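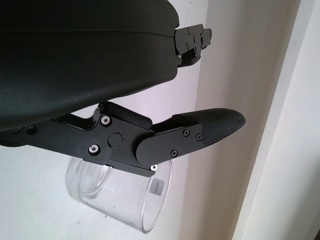
Figure 1. Gripper housing and finger bracket, close view.

Attitudes Toward Tract Housing in Letters to a Local Newspaper: The Wondanside Development
Term project report, Media and Society

Summary
This report examines how residents and non-residents wrote about Wondanside, a tract of single-family homes built on the north side of Tidport after the closure of the rail yards. The source is the letters page of the Tidport evening paper. A total of 227 letters were read and coded. Letters critical of the development were written mainly by people who did not live in it. Letters from people who said they had come from another country were mostly favorable, and they gave practical grounds such as a yard, a door that locked, and a school within walking distance. The method has limits, which are set out in the section on sources of error.

Background
The detached house with a lawn has been both an ideal and a target in North American writing for several generations. Critics have called it dull, uniform and closed to outsiders. Defenders have pointed to safety, ownership and steady family life. Much of the published argument was carried on by columnists and novelists, and the people who bought the houses appear in it mainly as subjects. Letters to a local paper are one of the few places where buyers, neighbors and critics appear on the same page, in similar space and under the same editor.

Wondanside was chosen because it was argued over in print for a long time and because the paper's letters page survives almost complete. The developer advertised the houses with drawings of a couple and their children at the front walk. These advertisements are mentioned in many of the letters, both with approval and with scorn.

The project asked two questions. First, did opinion differ between people living in the tract and people living elsewhere? Second, did writers who identified themselves as immigrants use the same terms as other writers?

Materials
The letters were read from the Obeidat Collection, a set of bound clippings held at the Sindenach library. The clippings were made by a private collector and are pasted on loose sheets in order of publication. Most sheets carry a handwritten month. Where the month was missing, the letter was placed by reference to the letter it was answering. Advertisements and editorials in the same volumes were read for context but were not coded.

A letter was included if it named Wondanside, or if it referred to "the new houses" and it was clear from the rest of the text which houses were meant. Letters concerned only with road drainage or bus routes were left out unless they made some general statement about the people or the way of life in the tract.
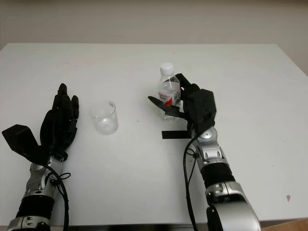
Method
Each letter was assigned to one of four categories: favorable, critical, mixed, or neutral. The category was based on the letter as a whole. A letter that complained about the price of the houses but praised the neighborhood was coded as mixed. Sarcasm was a frequent difficulty. A phrase such as "our fine new paradise" was coded as critical only if the rest of the letter supported that reading.

Three further points were recorded for each letter: the address area, if printed; any statement by the writer about country of birth; and the main reason given for the opinion. Reasons were copied as short phrases and grouped afterward. Grouping them in advance was tried in a pilot and dropped, as it pushed too many letters into a general heading for "family."

To test consistency, 40 letters were coded a second time after an interval, with the first set of codes covered. Disagreements between the two passes were nearly all between mixed and critical. The coding rule for mixed letters was then tightened and the whole set was checked against it.

Findings
Opinion did differ by address. Writers from inside the tract were mostly favorable, although they complained freely about thin walls, slow repairs and the lack of a grocery store. Writers from the older part of Tidport were more often critical. Their most common objection was sameness, usually expressed through the look of the houses and then extended to the people assumed to live in them. Few of these letters described a visit to the tract or a conversation with someone who lived there.

Of the letters coded, 51 contained a statement that the writer had been born abroad. The favorable category was the largest in this group. The letters were shorter than the rest and more specific. Several describe earlier housing: a shared kitchen, a room above a workshop, a building with water on the ground floor only. One writer says that she had seen the advertisement with the family at the front walk and "did not find it funny." Another asks why a quiet street should need a defense at all, and whether those who mocked it had offered to trade.

The group was not uniform. Some letters report coldness from neighbors, and one describes a sale that was withdrawn after the buyer came to the office in person. These letters were generally coded as mixed. The writers still wanted the house. Their complaint concerned who was allowed to have it, and it should be kept apart from the complaint about sameness, although later commentary often runs the two together.
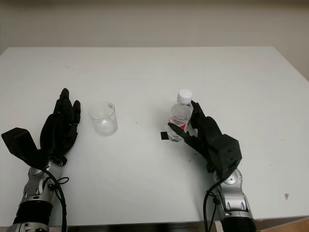 Figure 2. Black jointed hand, held upright at the left side of a white table.

Differences in vocabulary
The word "conformity" and its relatives appear often in letters from outside the tract and seldom in letters from within it. Resident writers prefer "quiet," "clean" and "settled." Writers born abroad use these words as well, with "own" and "our own" added. The word "boring" is used by both sides — by critics as a charge, and by a small number of residents as a plain statement of fact that they did not seem to mind.

Sources of error
Letters to a newspaper are not a sample of public opinion. Writers choose themselves, and the editor chooses among them. The paper took advertising from the developer, and it is possible that harsh letters were held back, though the number of critical letters printed suggests that this was not done consistently. The collector may also have skipped letters that did not interest him. A partial check against the library's film copy found a few omissions, all of them short.

Birthplace was recorded only when the writer mentioned it. Immigrants who did not mention it were counted with the rest, so the comparison between the groups is weaker than it appears. A writer who brings up a hard past in a letter is also likely to be making an argument with it.

Further work
The school newsletters from the tract are also held at Sindenach and have not been indexed. They contain parent notices and some family profiles, and could be coded under the same scheme with a small change to the rule for mixed items. The letters column of the weekly paper, which was read more widely in the older neighborhoods, was not available during the project period and should be requested from storage before any comparison by address is repeated.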